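Category: Data Collection > Bimanual setups

Resetting the bin between episodes

rudatby_k
We have 621 episodes of picking from a mixed bin and the policy still goes for the same corner every time. How much do you all shuffle between takes?

makowska
Every take. Tip it out, put it back in any order. We did 1,984 that way in June and I would do it again.

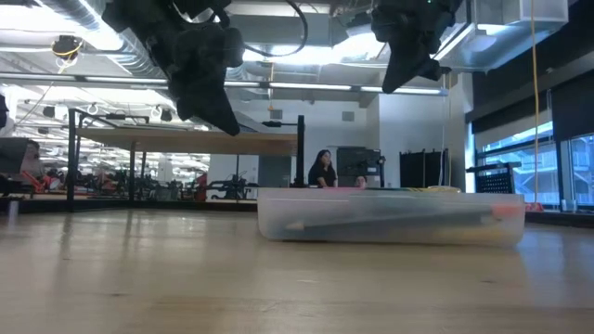
lania5
Shuffling every take is slow and I don't think it buys much. I reshuffle every 5 and move the bin instead. What matters more is what the cameras get – with a frosted bin like this one, anything below the rim is a blur from the side, and the yellow cable poking out over the top is the only easy target. I'd expect a policy to learn that cable first.

makowska
Disagree. Moving the bin doesn't change what's buried under what.

rudatby_k
I'll try 40 with a full shuffle and 40 with lania5's way, then compare.

Comments

Neusa Frota: Please log failed grasps too. We threw ours out and regretted it.

himon: Same corner problem, and more wrist camera views helped us.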